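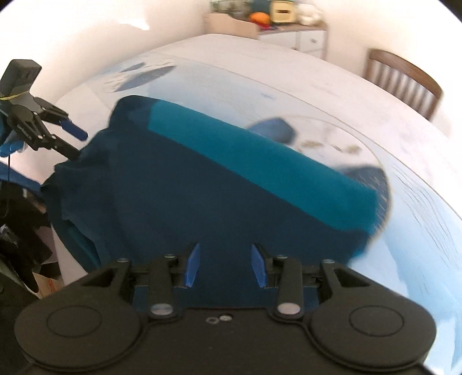

4.2 Comparison of fingertip pads

Two pad designs were compared on the hand-held grippers: the Haltia pad, molded in one hardness, and the Terka pad, which has a softer outer layer over a stiff core. Linkage, stroke and camera mount were the same in both conditions. Figure 3 shows the bimanual garment task, with one gripper holding a gathered edge of the fabric and the second pressing on the garment from above.

A total of 346 demonstrations were kept after screening. Trials were dropped when the pose track of either gripper was lost. The operator was free to choose the first grasp point.

The Terka pad picked up single layers more reliably, but it wore faster along the tip, and nearly all of its failed grasps came late in a session. The Haltia pad more often caught two layers at once. On thick seams we found no clear difference. Closing force was not measured directly, so the effect of operator grip cannot be separated from that of the pad.

Figure 3. Bimanual garment handling with two hand-held grippers, wrist view.

Related items
Symonenko, A. Pad wear in parallel-jaw grippers
Prallus controller: timing notes
Sezer arm, November update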